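Trovport Drinks Table: Green, Yellow and Orange
Gallery page, posted 2023-11-29

The gallery for November is drinks again. I keep these pages for people in Trovport and Vembridge who buy imported bottles and cans and want to see what the labels look like before they make the trip. The shelves at Tanabe get rearranged often, and it's easier to find something when you know what color to look for.

I have left most of the Korean text untranslated. I read it slowly and make mistakes, and some of the print is too small for me to be sure of. Where the label has English on it, I have used the English. Spelling follows the label.

The bottles this time are from the LINCTEA line, in a green label and a yellow label. Both have a black cap and a black band at the shoulder with white print, and both use the same kind of cursive lettering for the name. Once you know the band, you can pick them out from the end of the aisle. The color of the label tells you the flavor.

Things to look for on the green label: the badge that says Fresh Apple, the barcode printed vertically on the lower part, and the recycling symbol near the bottom. The cursive name wraps around the front, so turn the bottle if you want to read all of it. The yellow label is Lemon Lite, and it carries a lot more small print on the side that faces out here.

There is also a slim can, orange in the upper part with red text on a white panel. The lower part is pale, with a yellow zigzag on one side and fine print on the other. I can't give the name, so go by the colors. It has a silver lid with a pull tab.

Green label, with Lemon Lite at the left:
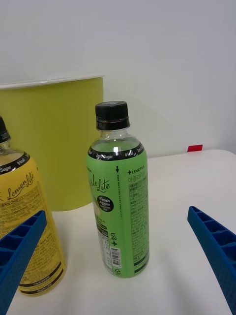
Lemon Lite with the slim can, and a phone on the table in front:
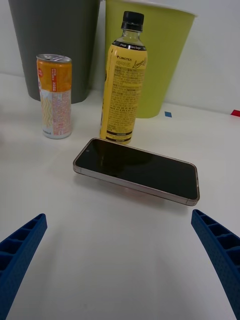 On buying these in the area. Tanabe has the widest choice and puts the cold drinks along the back. The room-temperature stock is two aisles over, next to the rice crackers, and it is often the better place to look. When the cold case runs out of a flavor, the gap gets filled with something else and you may think they have stopped carrying it. Check the dry shelf before you give up. If the shelf tag is still there, the item is usually coming back.

The shop in Trondness is smaller. It keeps drinks by the register and in a single upright cooler. The selection changes with each delivery, and I wouldn't drive out there for one particular bottle. I stop in when I am already going that way. Parking is behind the building, and the entrance from the lot is signed.

In Vembridge the only place I know is the grocery near the bus station, which has a short imported section on the bottom shelf. It is mostly cans. They tend to be facing every direction, so bring patience and expect to crouch.

Some readers asked how I keep track. I have a notebook with one line per drink. Each line has the name as printed, the label colors, the type of container, where I bought it, and whether I would buy it again. The notebook is at entry 858. A fair number of those are repeats, where the label changed and I wrote it down as new. I stopped trying to merge them a long time ago.

Label changes are the main reason the older gallery pages go out of date. A drink gets a new wrapper, the flavor name moves from the top to the middle, and somebody writes to tell me the page is wrong. The older pages stay up as they were. If you see a difference between a page here and what is on the shelf, trust the shelf. You can send me a note and I will add a line under the old entry.

A few things that help when reading a label in a language you don't know:

Look at the shoulder of the bottle first. Sugar and calorie claims are often printed there, large, and sometimes in English. On both of this month's bottles the band has "Sugar" and "0 kcal" in white.

Turn the bottle until you find the barcode. The panel beside it is normally where the small text starts. If the store has put its own sticker over that panel, the sticker should have an ingredients list in English.

Check the cap or the neck for a date. Read it carefully, because the order of year, month and day is not always what you expect. Year first is common on bottles I have bought at Tanabe. On cans the date is usually on the base.

If you have an allergy, don't rely on a gallery page, this one included. Ask at the register. The staff at Tanabe will look up the importer's sheet if you give them a minute.

Storage is simple. I keep unopened bottles standing up in a cupboard away from the stove. Cans go in the same cupboard on the shelf below. I used to lay bottles down to fit more in, but they rolled forward every time the door opened. The cupboard holds less now and I haven't had one fall out.

I get asked about serving. Lemon drinks I like cold, with no ice. Apple ones I will drink at room temperature, and I know that puts me in the minority. For a group I put the bottles out with the labels facing the same way and let people pick by color. Small glasses work better than large ones if you want everyone to try more than one.

For recycling in Trovport, bottles go in with plastics and the wrapper is supposed to come off first. Look for a perforated line running down the label. If there is one, the whole sleeve should peel away in one pull. If there isn't, a pair of kitchen scissors will do it. Caps go back on after rinsing. Cans go in with metals. Vembridge collects everything together and sorts it later, so none of this applies there.

I have been thinking about an index by label color. The gallery has 76 pages at this point, and the search box only finds words that I typed, which doesn't help someone who remembers a green bottle and nothing else. The plan is a plain list: color, container, page number. I have started on the greens and yellows. Orange will be next, and it is a long one because so many cans use it.

The page limit on this site is also something I need to deal with. Each page can hold up to 100 pictures, far more than I use, but captions are held to 3,000 characters in total, and I went over that twice last winter. That is why the notes have been moved into the page itself and the captions are kept short.

If there is a drink you would like to see on a page, write in with the store and the shelf. A description of the label is enough. Please don't mail cans. One was sent from Trondness in the fall and it came through the slot dented, with the envelope stuck to it.

The next page will be canned coffee, mostly from the Tanabe dry shelf, and whatever the bus station grocery has on the bottom row that week.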